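Let the hands be slow

Our robotics club at Wusdale has 14 members and one ambition this term: get a robotic hand to take hold of a small object and put it down where we want it. Friends ask when it will do something exciting. I think it already does!
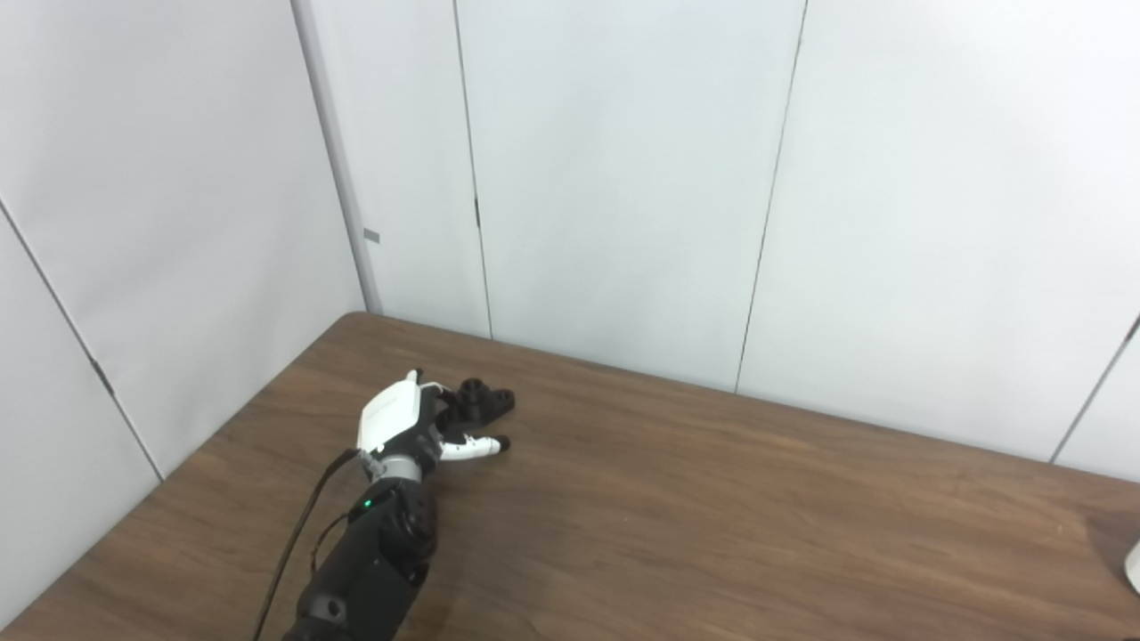
School competitions love speed, and I've cheered myself hoarse at a few (the Clendley final in July was glorious). But a stopwatch teaches you to hide a shaky grip, and a slow task makes you look at it. We logged 62 tries at one pick-up before half-term, argued over every one of them, and learnt more about friction than any worksheet ever gave us.

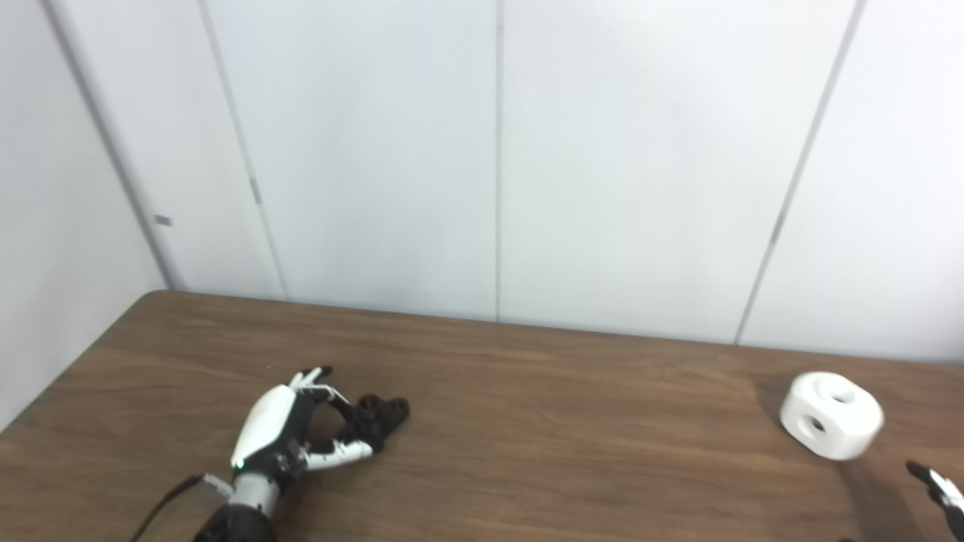
So I'd love the Paston league to add a class with no clock at all, judged on care and on how well a team can explain its failures. Give each team 2 objects and a whole afternoon. We'd enter tomorrow, and I'd bring the biscuits.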